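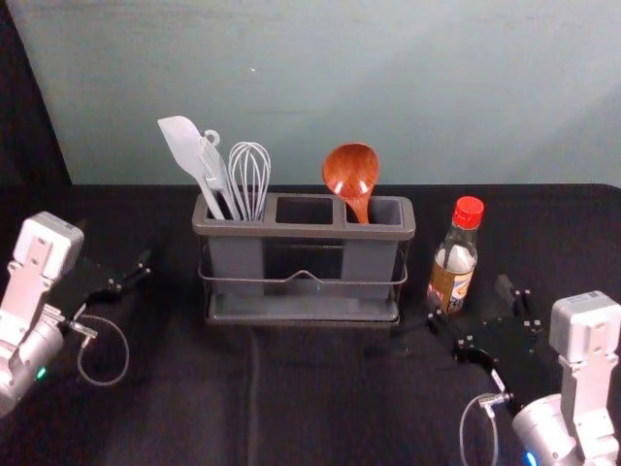
How to pick apart a celebrity apology in one sitting

I read a lot of these things. My blog, Mustik, started as a place to moan about TV and has ended up with a whole drawer of famous people being sorry, so I've got a system now and you're welcome to steal it!

Step 1. Find the full text
Skip the quotes in the write-ups. Go to the star's own page and paste the whole statement into a blank document. The one from the host of Voyle last October ran to 598 words, and the gossip sites used maybe two lines of it (the nice lines, of course).

Step 2. Mark every "if"
"If anyone was hurt" is the classic. I highlight those in yellow, then do "any" and "may have" in the same color. A page that's mostly yellow is telling you plenty.

Step 3. Look for the deed
What did they do? Can you find it in there? The Voyle guy took 75 words to get through his childhood and never once mentioned shouting at the makeup crew. Write the deed at the top in your own words and keep checking back. 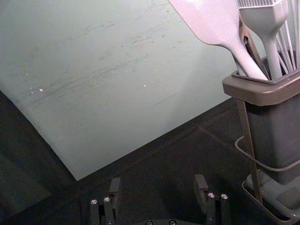 Step 4. Check who it's for
Fans, sponsors and the person who got hurt all get different language. "My partners at Clukgate" means sponsors, and it usually shows up early, before anybody else gets a mention. I circle the first group named.

Step 5. Wait a night, then post
I skipped this once with the Pirkbridge panel show mess and had to rewrite the lot by lunchtime, when a second statement came out. Link to the original, date your updates, and don't guess at stuff you can't back up. Comments get wild on these, so I switch mine off after 700.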